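无脊椎动物分类学实习讲义
第六讲 蛛形纲(盲蛛目)标本的检视、描述与馆藏记录

课程代号 102,适用于已修完形态学基础部分的学生。本讲配合实验室操作两次,课前请先读完第一至第三节。

一、盲蛛目的鉴定性状

盲蛛目(Opiliones)头胸部与腹部宽阔相接,外观为一整体,无蜘蛛目那样的腹柄。背甲中央或偏前处多有眼丘,上生单眼一对;部分类群眼丘极低,或眼完全退化。臭腺孔位于背甲前侧缘,部分类群生于锥状突起顶端,描述时应注明孔的朝向及是否被基节突遮盖。

在种级鉴定中,雄性外生殖器的权重最高。盲蛛雄性具真正的阴茎,由阴茎干(truncus)与端部的龟头(glans)构成,龟头末端为针突(stylus)。长踦盲蛛亚目阴茎干内有肌肉和一条长腱;弱肌亚目中的多数类群则无肌肉,靠血压膨胀。后者在固定标本中常处于未膨胀状态,所绘形态与膨胀后差异很大,图注中必须写明状态。

雌性鉴定困难得多。受精囊的数目和形状在若干属内有用,但种间重叠常见。仅凭雌性建立新种,除非属内已有充分的比较材料,一般不予推荐。

幼体不宜鉴定到种。馆藏标签上写“幼体,属级”即可,不要加问号后再写种名。旧标签上此类写法很多,后人录入数据库时问号往往丢失,由此产生的假分布点很难清除。

二、解剖与制片

标本保存于体积分数为70%至80%的乙醇中。用于分子工作的另取一足,置于无水乙醇,低温保存。取足一律取左侧第三足,右侧完整保留供测量。如左第三足已缺失,取左第二足以外的任一左足,并在记录中写明。第二足为感觉足,长度及跗节分节数均为常用性状,不可用于取样。

阴茎的取出步骤如下。

标本腹面朝上,置于盛有乙醇的小皿内,皿底铺细石英砂固定虫体。用细针从生殖盖侧缘插入,沿侧缘切开结缔组织,将生殖盖轻轻掀起。阴茎平时收于体内,端部朝前。用钝头镊夹住阴茎干中段,缓慢向前外方牵出,不可夹龟头。在基部剪断后移入乳酸或甘油中透明。透明时间随骨化程度而定,以在透射光下能看清干内腱的走向为止。

观察用临时玻片,甘油为介质,盖玻片下垫碎片以免压扁。绘图需背面、侧面、腹面三个方位。改变方位时推动盖玻片使之滚转,不要反复取出。绘图完毕后阴茎放入微型管,管口塞棉,与虫体同瓶保存。永久封片会固定方位,日后无法再从侧面检视,本课程不采用。
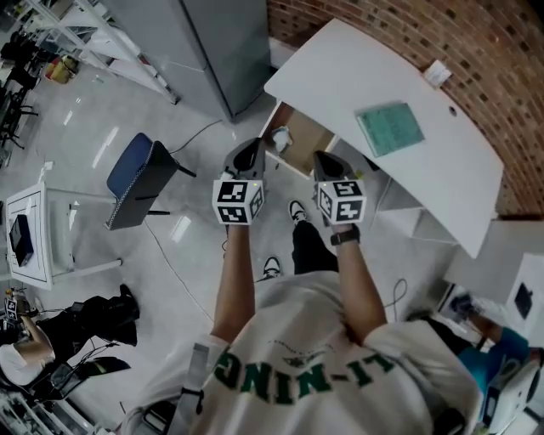 三、测量与绘图规范

体长自背甲前缘中点量至肛板后缘。腹部各节在乙醇中可能伸展或收缩,体长仅供参考,种间比较以背甲宽和足各节长度为准。

足各节长度沿背面中线测量,次序为转节、腿节、膝节、胫节、后跗节、跗节。转节通常不列入表中,如列入须说明。测量值以毫米计,保留两位小数。目微尺在每次更换物镜后重新标定,标定值写入记录本首页。

跗节式按第一至第四足依次记录,例如“3、7、5、6”。左右不等时两侧均记,中间用斜线分开。再生足的分节数往往偏少,且各节比例异常,遇此情形记入括号内,不参与统计。

螯肢第一节背面的颗粒、第二节前面的瘤突以及指齿数目均应绘出。触肢腿节与胫节腹面的刺状突起按内侧列、外侧列分别编号,自基部起数。刺尖端已断者以虚线补出轮廓,不得按完整者绘制。

比例尺直接绘在图上,不以放大倍数代替。印刷缩放后倍数即失效。

四、描述文本的写法

描述采用电报式文体,省略动词,各部位按固定次序:背甲、眼丘、腹部背面、腹面、螯肢、触肢、足、外生殖器、体色。体色放在最后,并注明是活体还是乙醇中的颜色。黄绿色调在乙醇中消退最快,旧标本呈均一褐色者不应据此描述为“褐色种”。

鉴别特征(diagnosis)与描述分开。鉴别特征只写与近缘种的差别,并且两方的状态都要写出。“本种阴茎龟头较短”这样的句子没有用处,应写为“龟头长度为阴茎干的十分之一,近缘种为五分之一”。

物种引证部分,正模、副模及其他材料分段列出。每一条材料依次为:数量与性别、产地、经纬度、海拔、日期、采集方法、采集人、馆藏号。原始标签文字用引号照录,拼写错误一并保留,更正写在方括号内。地名已变更者同样处理。

五、练习材料:Pärn 采集点

本讲所用材料来自 Pärn 采集点,采集人为 Siiri Kuusk,十一月以落叶层筛滤及陷阱法获得,共40管。陷阱液为丙二醇,标本已转入乙醇。部分标本在丙二醇中停留时间较长,关节膜软化,足易脱落,移动时托住虫体,不要夹足。

同一管内可能混有不同种。分拣时先按有无眼丘刺分组,再检查螯肢。管内脱落的足单独放入微型管,除非能由断面明确对合,不归入任何个体。

另有2管对照材料来自 Flimby,已由 Kęstutis Lukoševičius 鉴定,管内附鉴定签。对照材料只供检视,不得解剖。若你的结论与鉴定签不符,另写一张新签放入管中,旧签不取出。

鉴定签用碳素墨水书写,内容为种名、性别、鉴定人、年份。铅笔亦可。圆珠笔和普通打印墨在乙醇中会溶散。签纸须为无酸棉浆纸,字面朝外,沿管壁放置。

六、馆藏记录

每管对应一条记录。录入时常见错误如下。

经纬度的度分秒与十进制混用。原始标签为度分秒者,原样录入“原始坐标”栏,换算值录入“十进制坐标”栏,同时填写不确定半径。仅有地名而无坐标的旧标签,不确定半径不得小于该地名所指范围的半宽。

日期栏混淆采集日与鉴定日。陷阱样品的采集日为一段时间,起止两日都要录入,不可只取收回日。

数量栏只写总数而不分性别与龄期。应分雄、雌、幼三栏填写,零值也要写出,空白表示未检查。

模式标本状态不得由录入人自行判断。标签上仅有“type”一词而未指明正模者,照录为“type”,在备注中引用原始文献页码。若原作者未指定正模而有多号标本,则全部为全模,后选模的指定须在正式发表的文献中完成,标签上的手写“lectotype”不具效力。

七、作业

从 Pärn 材料中任选一管,完成一个雄性个体的检视。提交内容包括:阴茎三个方位的线条图,螯肢侧面图,足长测量表,跗节式,描述文本一份,馆藏记录一条。线条图在100克以上的描图纸上用针管笔绘制,或以矢量格式提交。照片可作附件,不能代替线条图。

描述文本不写属的特征。所选个体如有缺损,在材料段末注明缺损部位。作业于2025年7月27日前交至标本室,图纸平放,不要卷起或折叠。用过的微型管洗净后放回原盒,乙醇废液倒入有标记的回收桶。

参考检索表见讲义附录二。附录中第14条的两项在旧版里印反,以本版为准。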